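Phone case swaps: your questions

I run the November case and phone swap at the Hemness library hall, and the same few questions land in my inbox every year. So I finally wrote the answers down (you're welcome, future me!).
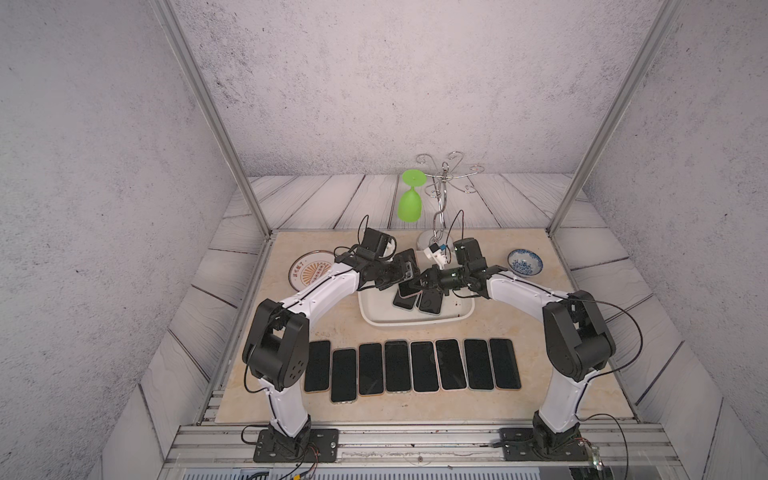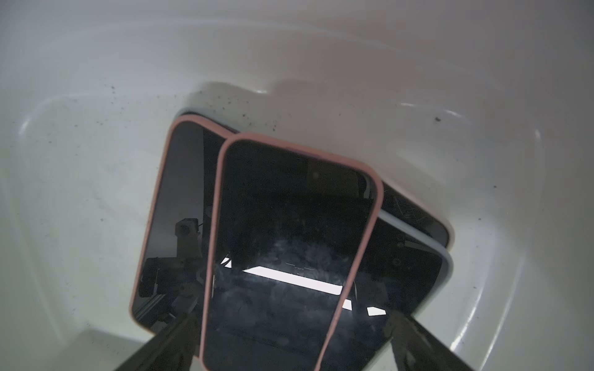 What can I bring?
Any phone case in decent shape, plus old phones you're done with, working or dead. Last year we ended up with 119 cases and 33 phones, and my car smelled like rubber for a week. Please don't pile phones loose in one bin like those dark, glossy ones, though. Wrap each one in a sock or a dish towel and the screens will thank you.

Do I have to wipe my phone first?
Yes, please! Sign out of everything, then do a full reset. If it won't turn on, tell me at the door and it goes in the recycling box.

Does it cost anything?
It's $5 per family, and that pays for the hall. Kids under 9 get in free.

Can I get a case without bringing one?
Sure, but swappers go first. I'd come in the last hour, when I'm begging people to take things home.

Will there be cases for my odd old model?
Maybe. Astard and Plakberg owners usually do fine. If you have a Hofstetter, I'm sorry, I have one too and I'm still looking.

Is there parking?
Behind the hall, off the alley. The front spots are for library people.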